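I caught Ornella Rinaldi at the worst possible time, halfway through a tin of oil and with her phone wedged under her chin. "Give me ten minutes or it'll go tacky," she said, and rang off. She rang back in twelve, still a bit out of breath.

Ornella has been refinishing wooden worktops for years, first for a kitchen firm called Kustico and now on her own, and I wanted to pick her brains before I ruined mine. Ours is beech, it's gone black round the sink, and I'd been told by three different people to paint varnish over it and hope.

"Please don't," she said. "Varnish over black beech and you've just locked the black in. It's got to be sanded back first, and then you can decide what goes on."

So how far back? She starts with coarse paper only on the worst bits, moves to a finer one for the whole top, then wipes down and finishes with 400 between coats of oil. I said that sounded like a lot of sanding. She laughed at me. "It's a morning! Put the radio on."

As for the black marks themselves, some sand out and some don't. For the stubborn ones she uses oxalic acid crystals dissolved in warm water — gloves and goggles on, windows open, rinsed off well afterwards — and then leaves the wood to dry overnight before touching it again.

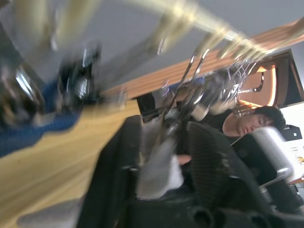

What about the oil?

This is where she and her old boss, Uwe Stöcker, still disagree. "Uwe would put it on like gravy," she told me. "I do thin coats, and I wipe off whatever hasn't soaked in after twenty minutes. If it's shiny and wet you've left too much." She does three coats on a tired top, with a night between each, and another coat every October before the heating goes on properly.

She was very firm about the rags, too. Oily cloths can heat up and catch fire by themselves if they're left scrunched in a bin, so hers get soaked in water and laid out flat in the yard to dry. (Mine had been in a carrier bag under the stairs. They aren't now.)

I asked if I could cheat and just do the bit by the sink. "You can, but you'll see the join for a few months," she said. "I did that in my own kitchen and I've stopped noticing."

I've bought the paper and I'm starting at the end by the kettle.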